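Lista: stestik-usuarios
De: Eilif Sæther
Asunto: Re: [stestik-usuarios] Empuje sin límite contra la puerta del congelador

Els Baert escribió:

> Hola a todos:
>
> Ayer tuvimos una parada por sobrecorriente en el hombro durante la
> prueba del frigorífico. El robot tenía que cerrar la puerta del
> congelador con la palma abierta. La puerta llegó al tope y el brazo
> siguió empujando. El frigorífico se movió hacia atrás hasta dar con
> la pared y entonces saltó la protección del motor.
>
> El límite de fuerza de contacto estaba puesto en 32 N. He mirado la
> gráfica de Stestik y la fuerza estimada no pasa de ese valor en
> ningún momento; de hecho baja a casi cero mientras el brazo empuja.
> Gunnel estaba junto a la seta de emergencia y no llegó a pulsarla.
>
> ¿A alguien le ha pasado? ¿Puede ser la escarcha? La puerta cierra
> mal cuando hay hielo en la junta y pensé que el tope podía estar
> antes de donde lo espera el planificador.
>
> Os paso el registro si hace falta.
>
> Els

Hola, Els, y hola a la lista:

Gracias por el registro. Lo he revisado con Bendik Halvorsen y hemos reproducido el fallo en nuestro brazo de banco, sin frigorífico y sin escarcha. Es un error nuestro en el estimador y afecta a cualquiera que use la compensación automática de deriva. Si la tenéis activada, desactivadla antes de seguir leyendo:

auto_bias = off

Hay que ponerlo en los dos brazos. El parámetro no se hereda.

Empiezo por la escarcha, porque ya lo habíais preguntado fuera de la lista. En la zona del congelador la nube de puntos es mala: las paredes y el suelo del compartimento salen blanquecinos, sin bordes, y al fondo no se distingue bien dónde acaba el espacio. Eso le complica la vida al planificador cuando tiene que meter algo dentro.
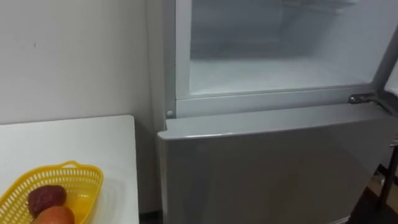
Congelador abierto, antes de descongelar. La cesta con la fruta, en la mesa de al lado.

Para cerrar la puerta, en cambio, el planificador no usa el interior. Usa el plano exterior de la puerta y el eje de la bisagra, y los dos están bien localizados en vuestro registro. El tope llegó donde tenía que llegar, con un par de milímetros de diferencia. Descongelad si queréis, pero no va a cambiar nada en este fallo.

Lo que ocurrió, según el registro:

En el ciclo 2229 la palma ya está apoyada y la puerta deja de girar. La fuerza estimada sube como debe. Antes de llegar al límite, la velocidad de la muñeca cae por debajo del umbral de reposo y Stestik decide que el brazo está parado. A partir de ahí espera 200 ms y, si la muñeca sigue quieta, toma la lectura actual como nuevo cero. La intención era corregir la deriva térmica de los sensores de par cuando el brazo no hace nada. El problema es que un brazo que empuja contra algo rígido también está quieto, y la fuerza real de contacto pasa a contar como deriva.

El controlador ve entonces una fuerza de cero, entiende que ha perdido el contacto y aumenta la consigna para recuperarlo. La fuerza vuelve a subir, la muñeca sigue sin moverse, pasan otros 200 ms y otra vez a cero. Cada vuelta parte de un valor real más alto que la anterior. Desde el primer recalibrado hasta la parada por sobrecorriente transcurren 922 ms, así que da tiempo a unas cuantas vueltas. El límite de 32 N se comprobaba en todos los ciclos, pero sobre un número que ya no tenía relación con lo que hacía la mano.

Debería haber una condición que impidiera recalibrar con contacto declarado. La hay en el código de Peltport, que es de donde sacamos esa parte, y se perdió cuando separamos el estimador del controlador. El indicador de contacto se calcula ahora en otro proceso y el estimador no lo recibe. Las pruebas automáticas no lo detectaron, pues todas terminan al primer contacto y ninguna mantiene el empuje.

Sobre el riesgo. En un brazo atornillado a una mesa esto acaba en una parada de motor y, con mala suerte, en una pieza rota. En un humanoide de pie me preocupa más.

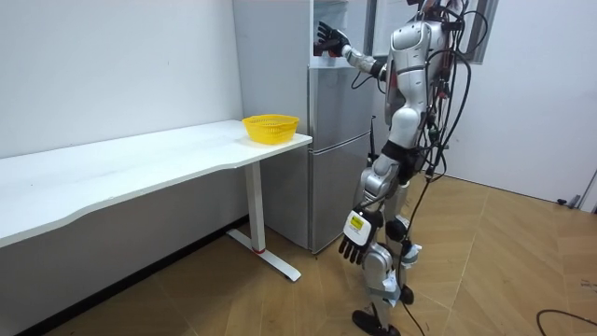
El robot empuja con el brazo en alto y la reacción le llega al tronco por arriba, muy lejos de los pies. El control de equilibrio la compensa inclinando el cuerpo hacia lo que empuja. Si el obstáculo cede de golpe, o si alguien corta la potencia en ese momento, el robot ya está inclinado y se va hacia delante. En vuestro registro el cabeceo del tronco crece durante todo el empuje y sigue creciendo cuando salta la protección. Que el frigorífico quedara apoyado en la pared ayudó bastante.

Por eso no tengo tan claro que Gunnel hubiera hecho bien en pulsar la seta. En la configuración que entrega Rokham, la seta quita potencia a todas las articulaciones a la vez, piernas incluidas. Para una persona que esté entre la mano y la puerta es lo correcto y hay que pulsarla sin pensarlo. Si no hay nadie al alcance, la parada suave (la del mando, no la de la pared) retira primero el brazo y deja las piernas activas. Conviene que quien vigila la prueba sepa cuál tiene en la mano antes de empezar. Gunnel, si lees esto y lo recuerdas de otra forma, corrígeme; yo sólo tengo los datos.

Hasta que salga la corrección, os pido lo siguiente a todos los que hagáis pruebas con contacto:

– auto_bias en off, en los dos brazos, y comprobarlo en el arranque. La línea del registro dice "bias: manual".

– Poner el cero a mano con el brazo en el aire, sin nada en la mano y sin tocar nada, después de diez minutos de calentamiento.

– Activar el límite por corriente de motor además del límite por fuerza estimada. Viene desactivado. Es más basto y os dará alguna parada de más, sobre todo al levantar el brazo, pero no pasa por el estimador.

– Poner un tiempo máximo a la acción de empujar. Un segundo para una puerta es mucho. Nosotros hemos dejado medio.

– Ninguna persona entre el robot y el mueble, ni detrás del mueble. Tampoco al lado para sujetarlo si se mueve, que es lo primero que pide el cuerpo.

– Los cables que cuelgan de la espalda, por fuera de la zona de los pies. No tuvieron nada que ver con este fallo, pero si el robot da un paso de recuperación hacia atrás no quiero que los pise.

Sobre el frigorífico: Els, mira la bisagra superior antes de volver a usarlo. Ha trabajado con una carga para la que no está hecha, y si el soporte se ha doblado un poco la puerta tendrá otro eje y el planificador volverá a fallar por un motivo distinto. Basta con abrir y cerrar a mano varias veces y ver si roza. Lo mismo con los dedos de la mano que empujó: un ciclo completo de apertura y cierre sin carga, comparando las corrientes con las de la última revisión. Ebbe Tangen tiene los valores de referencia de esa serie y os los puede enviar.

La corrección tiene dos partes. La primera es devolver el indicador de contacto al estimador y no recalibrar mientras esté activo, ni durante un rato después. Bendik ya la tiene escrita y está en la rama de pruebas. La segunda limita cuánto puede cambiar el cero en una sola recalibración: la deriva térmica es lenta, y un salto de varios newtons no debería aceptarse nunca, venga de donde venga. Esa me lleva más trabajo porque hay que decidir qué hace el robot cuando se rechaza el salto. De momento se para y avisa, y no estoy seguro de que pararse con la mano apoyada sea lo mejor.

También hemos añadido una prueba que mantiene el empuje diez segundos contra un bloque fijo. Con la versión actual falla siempre. Con la rama de Bendik ha pasado todas las veces, aunque sólo en el brazo de banco. Nos falta probarla en un robot de pie y no lo voy a publicar como estable hasta entonces.

Una pregunta para el grupo de Ogbonna, que hace cajones y armarios bajos: ¿tenéis registros de empuje sostenido con la compensación activada? En un cajón la mano suele seguir moviéndose hasta el final y quizá por eso no lo habéis visto. Me interesan sobre todo los casos en que el cajón se atasca a medio recorrido. Con el canal de par sin filtrar y el del cero me vale, no hace falta el vídeo.

Y una para Els: ¿el recorte de la consigna estaba en el valor de fábrica o lo habíais subido? En el registro aparece el valor final, ya multiplicado, y no puedo separarlo. No cambia el diagnóstico, pero sí la fuerza real que estimo para la última vuelta, y me gustaría ponerla bien en el aviso.

Saludos,
Eilif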